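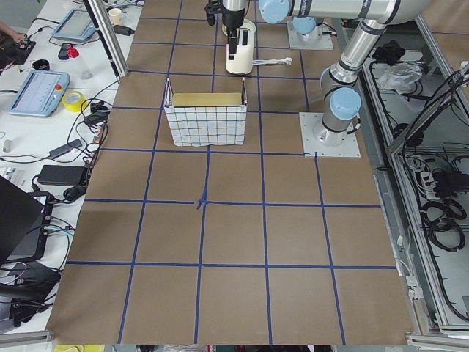 Stakudus Bread by Mail: Frequently Asked Questions

Last updated May 9, 2021

How does this whole thing work?

You pick a loaf, I bake it, and it goes in the mail the same afternoon. I run Stakudus out of a converted garage in Dresedberg, with one oven and a mixer that's older than I am. There are 96 loaves in a bake and two bakes a week, so if the order page says sold out, it really is sold out (sorry!). It opens up again Monday mornings.

Which loaf should I start with?

The Bratard. It's my plain white sandwich loaf, with a little milk and a little honey in it, and it's what most people end up reordering. If you like something darker and chewier, go for the Skoryk, which is half rye with caraway seeds. I love it. My kids won't touch it.

How big are they?

A Bratard weighs 800 grams and a Skoryk is 483 grams. Yes, I know 483 is a funny number! That's how it came out of the first pan I owned, and I've never changed the recipe.

Will it be fresh when it gets here?

Most orders take two days. I let the loaves cool all the way before I wrap them, so the crust softens a bit in transit, but five minutes in a hot oven brings it right back. If your package sits at the post office over a long weekend, write to me and we'll figure something out.

Do you slice it?

I can! Tick the box at checkout. Sliced bread dries out faster, though, so I'd only do it if you're planning to freeze most of the loaf.

Can I freeze it?

Please do, I freeze mine. Slice it first, put it in a freezer bag, squeeze out the air and use it up within two months. Don't keep it in the fridge, where it goes stale quicker than it would on the counter.

How do I toast it from frozen?

Straight from the freezer, no thawing. Start on a medium setting and let it go a little longer than you would with fresh bread.

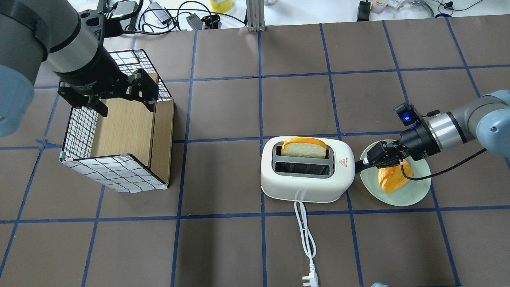 The Bratard browns fast on account of the honey, so keep an eye on it the first time. The Skoryk is the opposite and usually wants a second round. If your slices are too thick to go down easily, use the broiler and flip them once.

Is anything you make gluten free or vegan?

Nothing is gluten free, and there's flour on every surface in here, so please don't risk it if you have celiac disease. The Skoryk has no milk, eggs or honey in it. The Bratard has two of the three.

Where do you ship?

Anywhere in the lower 48. I've got over 201 addresses on the regular list now, which still amazes me. Hawaii and Alaska take too long by regular mail, and I don't want to charge anybody overnight rates for toast.

Can I skip a week?

Sure, just log in and hit "pause" by Sunday night. I'm also closing the oven for the last week of June, and regular orders will skip that week on their own. You won't be charged.

Can I pick up in person?

Yes, Fridays from three to six. Come around by the alley and knock loudly, the mixer drowns out everything. Cash or card is fine, and bring your own bag if you remember.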